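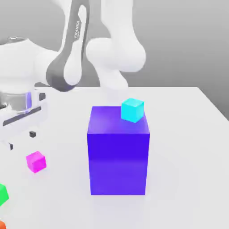

Page last changed: February 2018

From: Jean Rankin
To: Flondgate Allotments list
Subject: Re: Broad beans and the far hedge

Dear Torquil and all,

Thank you for such a cheering message, and I'm sorry to have been slow with a reply. I've had my sister staying and she does like to be taken about.

Torquil Skinner wrote:

> Evening all. I've been up to the far end and the hedge has come through
> the wind better than I feared, though there are two gaps behind the old
> Inham plots that want filling. Would people rather have hawthorn again or
> try something with more fruit on it? Also, does anyone still have seed of
> the long-podded beans we used to swap? Mine were got at by mice.
> Torquil

On the beans first, as that's the easy one. Yes, I have plenty! I saved a whole biscuit tin of them and you're very welcome to a good handful, and so is anybody else who would like some. They aren't the fastest croppers but they stand up well on our heavy soil, and I've always found them sweeter than the ones in packets. I put mine in pots in the cold frame and plant them out when the roots start poking through the bottom – if you sow straight into the ground, lay some holly over the row, which my father swore by and which does seem to put the mice off.

Now the hedge. I'd be glad of hawthorn again myself, mixed with a bit of blackthorn for the sloes, but I know Plot 12 had trouble with suckers coming up among the raspberries, so perhaps keep the blackthorn to the lane side. Famar have bare-root whips at the moment and will do us up to 400 in one order, though we'd need nothing like that for two gaps. Godoy's were dearer when I rang, but the young man was very patient with me and said they could hold some back if the ground was too wet to dig. Crab apple might be nice too, one or two, for jelly and for the blackbirds.

I'm happy to put the order in if people let me know what they'd like. Do bring a spade if you come to help plant, as the shed ones are past their best, and I'll see to a flask and some gingerbread.

One last thing – the key to the bottom gate has gone missing again. It's the one on the green string. Could you all have a look in your coat pockets?

With love to everyone, and to Torquil's poor knee,
Jean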